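Le robot apprend, l'opérateur s'épuise

À Bokdale, la démonstration commence toujours par la même promesse : montrez le geste à la machine, elle s'occupera du reste. Le reste, on l'attend depuis février.

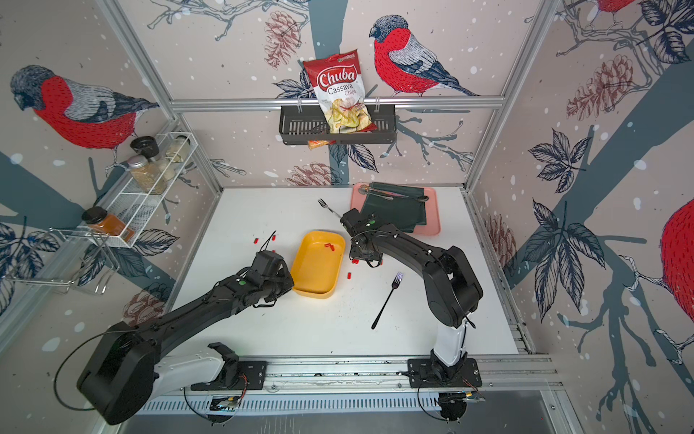

Chez Irura, on ne programme plus, on « enseigne ». Un opérateur pilote les deux bras à distance, pose un morceau rouge dans un plateau jaune, recommence. Il faut 50 démonstrations pour une première version présentable, dit l'entreprise. Le carnet de l'atelier en recense 462 pour cette seule tâche - et 1 754 si l'on compte les essais écartés, ceux où la pince a hésité et ceux où c'est l'humain qui a flanché.

Car enseigner fatigue. Les séances durent huit minutes, puis on change de main. Deux opérateurs n'attrapent pas un petit cylindre de la même façon, et le modèle hérite des manies de chacun. Les fourchettes, avec leur manche noir et leurs dents brillantes, sont redoutées de toute l'équipe.

Le concurrent Raptis préfère guider le bras à la main. Le geste y gagne en naturel, paraît-il. Arumura, qui finance les deux approches, ne publie aucun taux de réussite hors de ses propres ateliers.

Combien coûte une table débarrassée par un robot, heures de pilotage comprises ? La question, posée le 10 septembre, attend toujours sa réponse.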